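Why Does a Colander Have Holes?

Kitchens are full of things with odd shapes. Most of those shapes are there to do a job.

Start with the colander. A colander is a bowl with lots of small holes in it. When you pour in cooked pasta, the water runs out through the holes and the pasta stays behind. The holes have to be the right size. If they were as big as a coin, peas would fall straight through. If they were as tiny as a pinprick, the water would take a long time to drain.

A colander is good for washing fruit, too. Put the berries in, run cool water over them and give them a gentle shake. Leave the green tops on strawberries until after you wash them. With the top pulled off, water gets into the middle and the berry turns mushy.

A measuring cup tells you how much you have. In the United States, a full cup of flour is the same amount in every kitchen, so a recipe works for anyone. Cups for dry things are filled to the top and leveled off with the back of a knife. Most have a handle, so you can scoop without putting your fingers in the flour.

Plates look simple – but feel the edge of one. Many plates curve up a little at the rim. That keeps sauce from running onto the table.
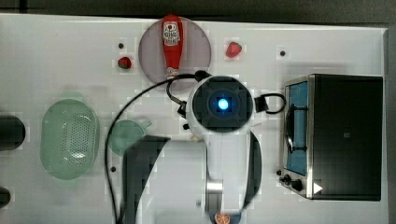
Ketchup is thick, and it doesn't pour the way water does. It sits still until something pushes it. When you shake or squeeze the bottle, the ketchup gets thinner for a moment and starts to move. Then it thickens again on your plate.

Try this at home

You need a colander, a bowl, a cup of dry rice and 11 dried beans. Hold the colander over the bowl and pour everything in. Shake it for 5 seconds. Which things fell through, and which stayed? Now try it with a strainer that has smaller holes – and write down what changed.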